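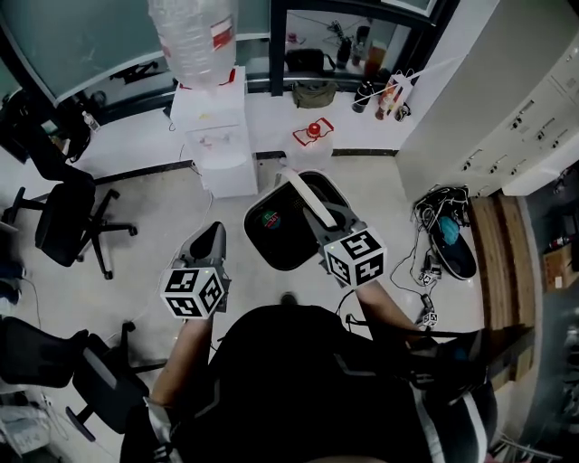 Melati Ngui, workshop reporter

June 2022

Home News Workshop People Contact

Filed under: Robots and how they're kept going

Endham's hand-held grippers get a proper service routine

If you have ever tried to get two grippers to agree with each other, you will enjoy what has been going on at Donance's Endham office. The pair of hand-held grippers used there to teach the Prokbridge arm its office chores now has a written set-up and care routine, and I spent a very happy morning watching it being put to use (and getting in the way a bit, sorry all).

The idea is simple enough. A person does the chore with a gripper in each hand, the movements are recorded, and the arm learns from them. Small office jobs are the subject at the moment, the bin among them. You hold the gripper over the rim, get the jaws down into the opening by the handle strip and take it from there. It sounds like nothing at all until you try it with two jaws in place of five fingers!

What makes it work is the white cube on each gripper, covered in black square marker patterns. The tracking reads those patterns to work out where each hand is and which way it is tilted, so a scuffed face or a cube that has crept round on its mount can spoil a whole session. In May that is just what happened. One cube had shifted by 2 mm, the left and right hands no longer lined up, and 45 recordings had to be thrown away before the cause was found.

Muammer Baysal, who looks after the equipment at Endham, took both grippers apart the same afternoon. He found a worn screw seat under the cube on one of them, made a new mount and then, to his great credit, wrote everything down.

"I'd been doing all this from memory," he told me. "Fine when it's me. Not so fine when I'm on holiday and somebody rings up asking which screw."

His routine takes 20 minutes and happens before the first recording of the day. The cubes are wiped with a dry cloth, never a wet one, and each gets a gentle twist by hand to check for play. The jaws are opened and closed fully and checked for grit, which the bin supplies plenty of. Then both grippers are held still over a mark on the floor and their positions compared on the screen. If they disagree, the cube mounts are tightened and the check is run again. Cables get a look at the connector end, where they tend to go first.

There is also a page on jaw pads. Muammer changes them in pairs, left and right together, even when only one looks tired. An odd pad changes how far the jaws must close before they hold anything, and the arm picks up that habit along with everything else. I had no idea it would be so sensitive and I loved hearing about it.

Since the new mount went on, the team has made 568 recordings and has not lost one to a cube moving. Two were lost to a flat battery, and there is now a line in the routine about charging.

I was allowed a go myself. The grippers are lighter than I expected and you stop noticing them surprisingly fast, although my wrists had opinions by lunchtime. My attempts at the bin will not be going anywhere near the Prokbridge arm.

The Meredith office is due to get its own pair of grippers later in the year and will start with the same routine. Muammer is adding a drawing of the mount so that they can make spares on site, and would like to hear from anyone who has found a tougher material for the pads.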